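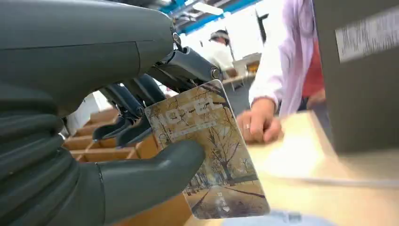
Front Desk Trial: Progress Report and Equipment Plan

Dear Rowena Macapagal,

Thank you again for your patience with us — this report has been through more drafts than I care to admit! The Plistdale grant has let us spend real time on guest check-in tasks, and we now have a much better idea of what we should buy and what can wait until next year.

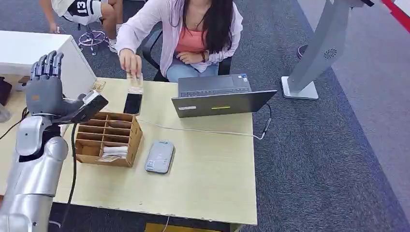
Card reader handling at the Plistdale desk.

Of the 298 hours of arm time in the budget, we've used more than 80, mostly on cards and small desk items. I had hoped to be further along by June, but the lease paperwork from Baluyot took longer than any of us liked (they were very kind about it).
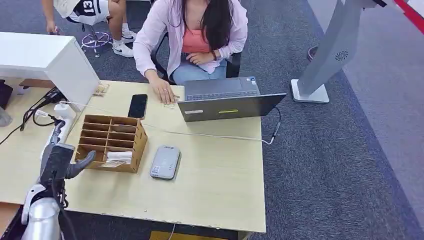

The arm at the desk, with the compartment organizer within reach.

Our biggest request is for the hands. Kumness has quoted us for a spare hand and a 12-month service plan, and I'd dearly like to take both. We'd also like to set aside a little for cable trays and a second organizer. 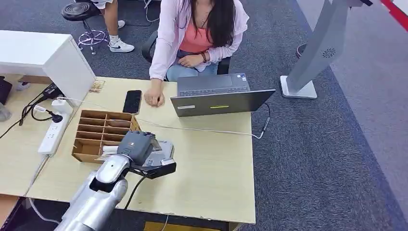

The Prindham desk can stay on the list for next year, and I've moved its furniture money into spare parts for now. If you're happy with that, we can place the Kumness order within six weeks of your reply. Do call me if any of the figures look odd.

With warm thanks,
Cristóvão Azevedo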